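Konsularportal Keltov - Benutzerhandbuch
Abschnitt 4: Reisepass online beantragen

Dieser Abschnitt richtet sich an Staatsangehörige mit Wohnsitz im Amtsbezirk Jirnitz. Für den Antrag benötigen Sie ein freigeschaltetes Benutzerkonto (siehe Abschnitt 2).
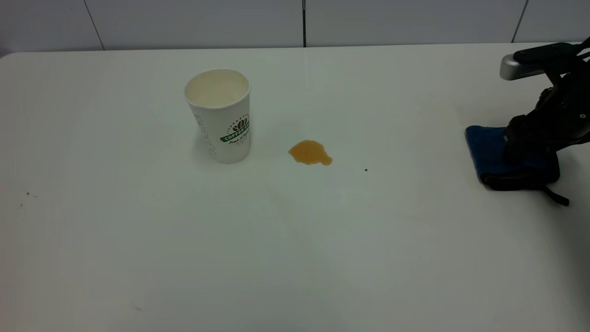
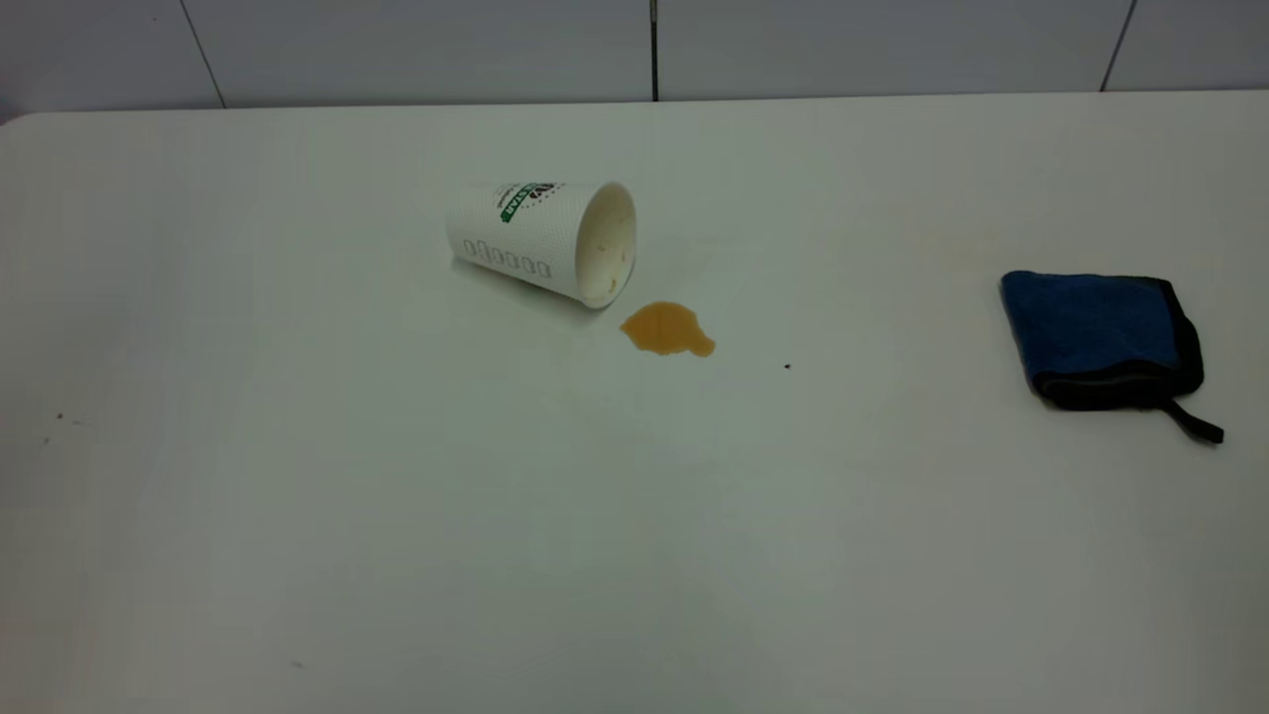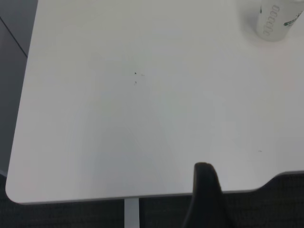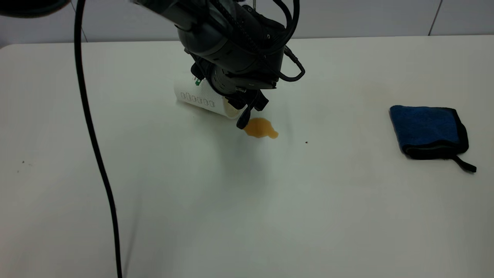 1. Melden Sie sich im Portal an und wählen Sie unter "Dokumente" den Eintrag "Reisepass".
2. Geben Sie Ihren Namen exakt in der Schreibweise der Geburtsurkunde ein. Diakritische Zeichen - etwa in Szűcs oder Takács - sind zu übernehmen.
3. Laden Sie den bisherigen Pass und den Wohnsitznachweis als getrennte Dateien hoch. Dateien mit über 3000 Kilobyte weist das System zurück.
4. Wählen Sie die zuständige Dienststelle. Die Außenstelle Grønli nimmt ausschließlich Anträge von Erwachsenen entgegen.
5. Prüfen Sie die Zusammenfassung und bestätigen Sie mit "Verbindlich absenden".

Hinweis: Nach dem Absenden erhalten Sie eine Vorgangsnummer. Sie ist bei jeder Rückfrage anzugeben.

Achtung: Der bisherige Pass wird mit Aushändigung des neuen Dokuments ungültig. Darin enthaltene Visa sind gegebenenfalls vorab bei der ausstellenden Behörde zu übertragen.

6. Erscheinen Sie zum gebuchten Termin persönlich. Bei Minderjährigen müssen beide Sorgeberechtigten anwesend sein oder eine beglaubigte Zustimmung vorlegen.

Erscheint die Fehlermeldung 352, ist die Sitzung abgelaufen. Melden Sie sich erneut an; der Entwurf bleibt gespeichert.

Fachliche Auskünfte: Veronika Dobos, Referat Passwesen
Stand: 4. November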